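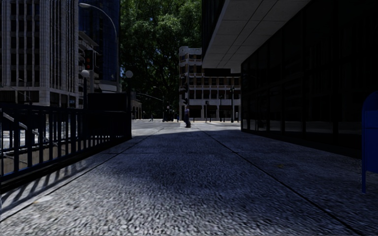
Com que frequência é preciso recalibrar a câmera frontal do robô de entrega?

A cada 100 horas de operação, e também depois de qualquer troca de suporte ou de lente. No nosso caso isso acaba caindo sempre na segunda-feira de manhã, antes de o Temba sair para a primeira volta.

3.2 Preparação e manutenção do Temba

Agora a parte de que eu mais gosto (e que costuma virar duas linhas nos artigos dos outros!): como a gente deixa a máquina pronta. O Temba é um robô de calçada de quatro rodas, montado por nós sobre um chassi Larex, e cada rotina de manutenção passa primeiro pelo simulador Nultimis. Só depois mexemos no robô de verdade, na oficina.

Figura 3. Calçada simulada no Nultimis, usada para conferir os parâmetros da câmera frontal. O piso em primeiro plano está na sombra; a rua ao fundo, no sol.

O trecho da Figura 3 virou o nosso preferido para ajustar a exposição. A calçada fica quase toda na sombra e o cruzamento lá na frente está claro, então um ganho mal escolhido aparece logo: ou o piso granulado vira uma mancha, ou as marcas da faixa de pedestres somem no branco. Começamos com o limite de exposição em 20 ms e fomos baixando até 11 ms, valor que ficou gravado no arquivo de configuração. As juntas escuras do piso também ajudam bastante, porque correm em direção ao fundo e servem de referência para conferir a inclinação da câmera. Se o horizonte estimado a partir delas não bate com o da unidade inercial, eu paro tudo e volto ao suporte.

E o suporte, ai, o suporte. A primeira versão era presa com dois parafusos e afrouxava com a vibração. Oduor Makori redesenhou a peça com quatro pontos de fixação e uma arruela de borracha, e desde então o desvio entre calibrações caiu tanto que cheguei a desconfiar do meu próprio script (refiz a conta duas vezes, estava certa).

A grade do lado esquerdo foi mais chata. As barras são finas, bem juntas, e jogam sombras listradas no chão; o nosso detector de obstáculos tratava cada listra como degrau. Resolvemos no filtro de profundidade, exigindo confirmação em quadros seguidos, e rodamos 3000 quadros simulados antes de levar o ajuste para o pátio de Farkstead. Lá apareceu um problema que o simulador não tinha mostrado: poeira na janela do sensor. Entrou na lista, claro.

A lista, aliás, é curta. Limpar a janela com pano seco, verificar o aperto do suporte, medir a tensão da bateria em repouso, girar cada roda à mão e ouvir o rolamento. Depois disso carregamos a configuração e repetimos o trecho da Figura 3 no simulador com os parâmetros do dia. Em janeiro trocamos o rolamento traseiro direito, que já chiava fazia umas semanas, e o procedimento completo está descrito na Seção 3.3.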